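Notebook, Hastton shop
11/24/21

Glue tests on the chair joints, second round. First round was the maple offcuts and I don't trust those numbers because the stock had been sitting by the door. All of this batch is beech from the Dronville yard, same board as far as I can tell from the grain.

Cut 12 mortise and tenon samples, small ones, rail stock at the thickness we use on the Strand chair. Half got the regular yellow glue, half got the hide glue we mixed up this morning. Tenons fit by hand pressure with no rocking. Two were too tight and I took a shaving off each cheek with the block plane. Marked those with a pencil cross so we can leave them out later if they look odd.

Shop was colder than I wanted at the start. Heater on, waited until the bench thermometer settled before opening any glue. The hide glue still went to gel faster than I could get the clamps on for the first pair. After that I warmed the rail ends with the hair dryer and it gave me enough time. Need to do this every time, write it on the card.

Clamps: used the short bar clamps on everything. One of them slips, the one with the chipped pad. Moved it to the scrap drawer. Squeeze-out wiped with a damp rag on the hide glue samples, left to skin over and scraped on the yellow.

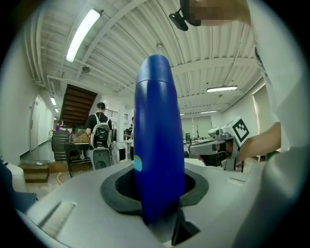
The reply in the margin of the last entry was that hand pressure is too vague for the fit and we should be measuring the tenons before assembly, or we will be arguing about the fit again in January. Fair point. I went back to the offcuts from the same setup and put the calipers on them. They vary more than I thought, mostly from the saw fence creeping between cuts. Locked the fence with a stop block for the last few samples. From now on write tenon thickness and mortise width on the side of each piece before glue goes anywhere near it.

Pulled apart the old samples from the first round while waiting. The yellow glue ones broke in the wood next to the shoulder. Two of the hide glue ones let go clean along the cheek, shiny surface, starved or chilled. That fits with what happened this morning on the first pair, so I expect those to be weak too. Keep them in the set anyway.

Load rig: the lever arm is still the oak one, hook at the far end, bucket and sand. The pivot bolt had worn its hole oval. Bushed it with a piece of brass tube and it swings without the side play now. Anything tested before the bushing should be read as low quality. Repeat the 92 pound pull on one of the old maple pieces to see if the rig reads the same as it did.

Prustach order: the seat blanks are 17 inches deep and the drawing wants them a bit less at the back corners. Not cutting until someone confirms which drawing is current. There are two in the folder and neither has a revision letter.

Still to do:
Leave all samples clamped overnight, then out of clamps and on the rack
Order hide glue granules, the jar is down to over half gone
New pad for the bar clamp or throw it out
Check saw fence for square again after the stop block comes off
Copy the warm-the-parts note onto the glue card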